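**Ticket 3472 – stems too wide for the yellow vase**
Opened by: Aparecida Brito
Product: Fultden artificial tulips, mixed colors
Status: open

Hi all! I love these tulips, but I can't get a full bunch into the yellow glass vase. The neck is narrow and the last stem always jams at the leaves. I've tried it up to 50 times now and I'm still having fun – but I'd like it to work.

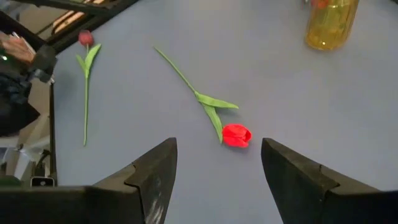 I've been pushing the leaves flat against the stem before each try. It helps a little with the red ones.

**Reply, Wellington Toledo, 9:40 am**
Great color choice! Try sorting first: yellows in the yellow glass, reds in the red glass. Put the tallest one in first and let it lean on the rim.
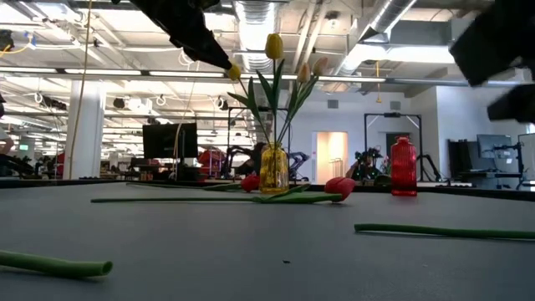

Also, are your stems the hollow kind? Those can be trimmed with plain scissors, 2 cm at a time. See ticket 483 for the same problem with the Bravetti lilies.

**Aparecida Brito, 11:15 am**
Sorting is so much better, thank you! Four yellows fit the yellow vase and they fan out beautifully.

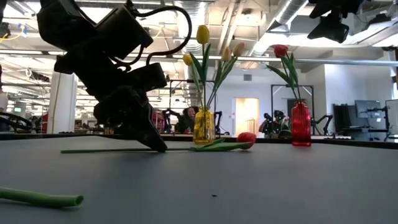 The reds are my next job. One question before I cut anything – do the leaves slide down the stem, or are they glued? I gave one a gentle tug and didn't want to pull harder.

**Wellington Toledo, 11:32 am**
Don't pull yet! I'm asking Prikow, who supply the stems. Leaving this open.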